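4.3 Adding Place-Name Records to the Gralis Archive

Section 4.3 applies to editors entering street and town names affected by a change of government, language law or border. Read section 4.2 before creating a first record. Editor rights are required.

1. Sign in to Gralis and open the Places menu.

2. Select New Record. The system assigns a record number, such as 636. Do not alter it.

3. Enter the name currently in official use, spelled as it appears in the municipal register.

4. Under Former Names, enter each earlier name on its own line, with the years of use. Where the year is uncertain, select Estimated.

5. Attach at least 2 sources. One must be a decree, council minute or printed map. Press reports are accepted as supporting sources only.
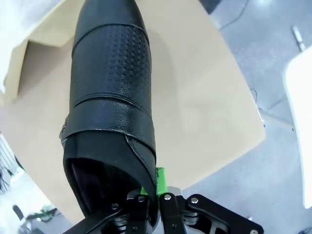

6. Choose a transliteration table. The Batista table is the default for Cyrillic names. Records imported from the Zedus collection keep their original spelling and must be marked Legacy.

7. If the place is claimed by more than one authority, tick Disputed and complete a separate entry for each claim. Entries are displayed in alphabetical order.

8. Select Save Draft, then Submit for Review.

Note: The Remarks field holds up to 3,000 characters. Longer commentary should be uploaded as an attachment and listed under Related Papers.

Note: Submissions received after 5 p.m. on Wednesday are placed in the following week's review.

Caution: Do not merge records while either one is under review. A merge cannot be reversed by an editor. If two records have been merged in error, send both record numbers to the Bredudix help desk and quote error code 382.

For monuments and memorial plaques, go to section 4.4.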